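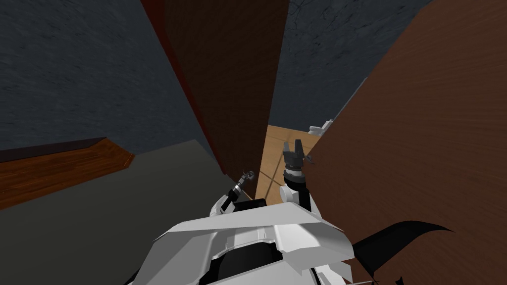
Jemdale Sim Kit: first impressions after a month (doors and cupboards pack)

Posted in: Home robotics / Software and simulators

stirelik_fan
October 22, 2023

I've had the Jemdale kit running since the summer sale and I'm properly smitten, so I thought I'd write it up for anyone on the fence. For those who haven't met it, you get a simulated two-armed robot, a set of rooms to put it in, and a teleop mode so you can drive the arms yourself and save the runs for training. Mine are all from the robot's own viewpoint, looking steeply down past the white shell with both arms going into the gap between two big wooden panels. Left gripper shut, right one open. I love this view! You feel how little space there is the moment you try to turn a wrist.

Good bits so far:
Installed first time on my old desktop, no fiddling with drivers.
Teleop feels quick, even with a cheap pair of controllers.
You can change the lighting and the wood finishes between runs with one setting.
The manual is written by someone who has met a beginner before.

Less good: loading a new room takes ages, and the save menu is buried three levels down. I've recorded 460 runs and I still click the wrong thing.

pennywhistle
Lovely write-up. How much was it in the sale? I only ever see the full price.

stirelik_fan
69 pounds for the base kit in July, and the doors and cupboards pack was included. I think the pack is separate now.

Olumide Ogundipe
I've used it since the first release and I'm fond of it too, but I'd push back on the camera. Look how much of your view is panel. The whole right side is one slab of reddish wood and then there's the dark one up the middle. All you get of the floor beyond is a pale strip behind the right gripper. If you train on that view alone, your policy is going to spend its life staring at wood grain. Add a second camera, off to the side and higher up. It's in the sensors tab and it costs you a bit of frame rate.

stirelik_fan
I did try a side camera! It was easier for me to drive with, no argument there. But I want runs from a view that a real robot would have, and a real robot in my hallway won't have a helpful friend floating by the ceiling.

Olumide Ogundipe
Fair, but record both and throw one away later. You can't go back and add it.

stirelik_fan
OK, that's a good point and I'm slightly cross I didn't think of it 460 runs ago.

grommet7
Is the black curved bit at bottom right part of the robot? Looks like a blade or a fin, lying over the red-brown panel.

stirelik_fan
I've always taken it for part of the body, it seems to come out from beside the torso. I haven't gone looking in the model files though.

Babatunde Bashir
Does anyone find the walls a bit much? That mottled dark grey stone look, with the cracks. I moved over from Ustent, where everything is flat and plain, and my runs there were much quicker to render. I did 2000 in the time Jemdale would take to do half that. For pushing and grasping practice I don't need scenery.

pennywhistle
I'd rather have the texture. My plain-room runs fell over as soon as I gave them wallpaper.

Babatunde Bashir
Depends what you're after, I suppose. Ustent lets you import textures as well, it's just more work. I'd still tell a newcomer to try the free version of that before spending anything.

stirelik_fan
I did, and I bounced off it twice — the arm controls never clicked for me. Jemdale had me moving both grippers within the hour. Each to their own. If you've got a Ustent setup file you like, post it and I'll give it another go.

Babatunde Bashir
Will do. It's a mess, so give me a day to tidy it.

grommet7
Can the grippers be swapped? I'd like something wider than those two short fingers for handles.

Olumide Ogundipe
Yes, tools menu, then end effectors. There are 7 in the base kit. Save your room first, as it resets the arms to the start pose when you change over.

grommet7
Brilliant, thanks. Trying it tonight.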